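LES-795: Cloth episodes rejected as "no grasp" after pad change

Status: Resolved, follow-up open
Component: Rita ingest, width calibration
Site: Pereyra homes
Reported by: Caroline Nyanda
Assigned to: Hiwot Negash
Severity: High (blocks training set export)

Summary

Rita is rejecting folding and stacking episodes from the Lesura household set with reason code NO_GRASP. Operators report normal grasps. Playback agrees with the operators: fingers close on the cloth, cloth moves with the fingers, fingers open, cloth stays put. Rigid-object episodes from the same homes pass.

Steps to reproduce

Take any cloth episode recorded on a hand-held unit with the new foam pads. Run it through the segmenter with default settings. The grasp segment list comes back empty and the episode goes to the reject bucket. Run a rigid-object episode from the same unit and the list is filled correctly.

Expected: at least one closed segment per fold.
Actual: width trace never crosses the closed threshold.

What has been tried already: restarting ingest, re-uploading the raw files, re-recording with fresh batteries, swapping the operator. No change from any of these.

Comments

Caroline Nyanda
Operators are asking whether they should keep collecting. I've told them to keep going and hold the raw files on the units' cards. Please confirm. We have five homes booked back to back and I would prefer not to cancel any of them.

Hiwot Negash
Keep collecting. Do not let anyone clear a card until this ticket is closed. Rejected episodes are not deleted by Rita, but the video is downsampled when they go to the bucket, and we may need the full-rate copy to recompute width.

Hiwot Negash
First pass through the rejects. The batch has 2,415 episodes. Every reject I opened is cloth or something thin: towels, shirts, pillowcases, a paper bag in one case. I see no pose dropouts in any of them. Trajectories are smooth and the map closes where it should. I am ruling out tracking.

Uriel Cárdenas
I'd like to keep tracking on the list a bit longer. Bedrooms have been bad for us before. Large plain walls, a fan or an AC blowing on the curtains, and the operator spends most of the episode looking down at a bedspread with a repeating pattern. We had relocalization jumps in March from exactly that.

Hiwot Negash
Understood, but the March failures had reason code POSE_JUMP and these have none. I plotted the pose residuals for the rejects against the accepted episodes and can't tell the two groups apart. Plot is attached to the internal copy of the ticket.

Uriel Cárdenas
Looked at the plot. Agreed, dropping it.

Bożena Krajewska
Can someone tell me which pads were on the units? The old ones were a thin rubber strip. Stallach shipped us blue foam inserts as the replacement and they are visibly thicker. If the units were not recalibrated after the swap, the width zero is wrong.

Caroline Nyanda
Foam on all units. The swap was done at the office before the units went out. The person doing the swap followed the hardware sheet, which covers removing the screws, seating the pad, and putting the screws back. It says nothing about calibration.

Bożena Krajewska
Then that is the first thing to check. Background for whoever picks this up later: Rita does not measure whether something is held. It computes finger width from the video and calls a segment closed when width falls under a fixed threshold above the calibrated zero. With thin rubber, fingers closed on nothing or on a single layer of cloth both land under the threshold. With foam, the fingers stop earlier. Fingers closed on cloth now sit just over the threshold and never register.

Iqra Janjua
Why do the rigid objects pass? A mug is wider than a towel edge. It should fail harder.

Bożena Krajewska
Different rule. For rigid tasks the segmenter looks for a plateau, meaning width stops changing while the hand keeps moving. The threshold is only used for tasks tagged deformable. That tag was added when we found that cloth compresses during the grasp and the plateau is too noisy to trust. So the rigid episodes have the same wrong zero, they are just not tested against it.

Iqra Janjua
Which means the width channel is biased in the accepted episodes too.

Bożena Krajewska
Yes. Constant offset, same sign everywhere. It will matter for training. A policy that learns from mixed old-pad and new-pad data will see two different widths for the same closed hand.

Hiwot Negash
Confirmed on the bench. I put the foam pads on the reference unit, closed it on nothing, and read the width with the old calibration file. It settles above the closed threshold. Recalibrated, repeated, it settles at zero with normal noise. I then ran a towel fold with each calibration. Old file: no segments. New file: segments where I expected them, start and end within 7 frames of my hand labels.

Caroline Nyanda
Does this mean the recordings are lost? I need to tell the Pereyra coordinators something today.

Hiwot Negash
Not lost. Width is computed from the video after the fact, so the zero can be corrected after the fact. What we need per unit is one clip with the fingers fully closed on nothing, recorded with the pads that were on it at the time. If the pads have not been changed since, that clip can be recorded now.

Caroline Nyanda
Pads have not been changed since. I'll ask each operator for the clip before their next session.

Uriel Cárdenas
Ask them to hold the squeeze gently. Foam compresses. If one operator crushes it and another barely touches, you get two different zeros from the same hardware. I tried this on the bench unit and the spread was large enough to move segment boundaries.

Bożena Krajewska
Good point. Proposed procedure: close until the pads meet along their full length, stop, hold still, release. Do it a few times in one clip. Rita takes the median of the holds. Anyone who squeezes past contact will show as an outlier and the clip can be sent back.

Hiwot Negash
Clips are in from all units. One was sent back: the operator had a shirt cuff between the pads. Re-recorded and fine.

Hiwot Negash
Backfill done. Steps, for the record:

1. Restored full-rate video from the cards, overwriting the downsampled copies.
2. Built a calibration file per unit from the closed-hand clips.
3. Recomputed width for the whole batch, accepted and rejected alike.
4. Reran segmentation with the deformable threshold unchanged.
5. Compared segments with hand labels on a sample of cloth episodes.

Of the episodes first rejected, nearly all now pass. I went through the remainder by eye. They are real rejects: the operator missed the cloth, or stopped recording before the release, or a hand covered the fingers for most of the fold.

Iqra Janjua
I would like the threshold looked at anyway. With foam, "closed on nothing" and "closed on one layer of thin cotton" are separated by less than they were with rubber. It works today with no margin.

Bożena Krajewska
Agreed, but in a separate ticket. Changing the threshold changes the labels for the older rubber-pad data and I don't want that mixed into this fix. Opened as a follow-up, linked below.

Iqra Janjua
Fine. Also asking that pad type be written into episode metadata. We found out which pads were in use by asking Caroline. It should be in the file.

Hiwot Negash
Added as an optional field. Will be required in the next Rita release. Ingest will refuse an episode whose pad type does not match the pad type in the calibration file.

Caroline Nyanda
Hardware sheet is updated. After seating the pads: check that all screw heads sit below the foam surface, record the closed-hand clip, upload it, wait for the green mark, then go out. I also added a line about the unit cable. Two operators had it looped across the handle and it was pulling on the clamp when they reached forward.

Uriel Cárdenas
Is the pull bad enough to shift the camera? If the mount moves, the finger geometry moves, and the width calibration is off again for a different reason.

Caroline Nyanda
The operators say no. I have not measured it.

Uriel Cárdenas
I'll check the finger positions at start and end of session on the bedroom sets, where the reach is longest. If they drift I'll open something.

Hiwot Negash
Closing as resolved with the backfill. Leaving the follow-up open for the threshold. Bedroom cloth collection resumes under the new sheet, garments folded and stacked on the bed, lap desk and other household items left as the residents have them. 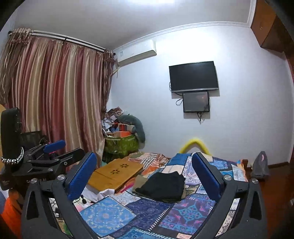

One more item on the threshold before it moves to the other ticket. When sampling episodes for hand labels, take folds where the garment is already on top of another piece of cloth as well as folds on a bare surface. The pads tend to pick up the lower layer along with the upper one, the width goes up by one layer, and the segmenter currently treats both cases the same. Label the number of layers where it can be read from the video and mark it unknown where it can't. Iqra has the label sheet.

Related tickets
Deformable threshold: separate values per pad type
POSE_JUMP on patterned bedding
Rita: reject bucket should keep full-rate video
Pad type missing from episode metadata
Stallach clamp: cable routing on hand-held units

Last updated 5/13/22 by Hiwot Negash

Lesura data collection, internal support. Contact your site coordinator for access. Back to top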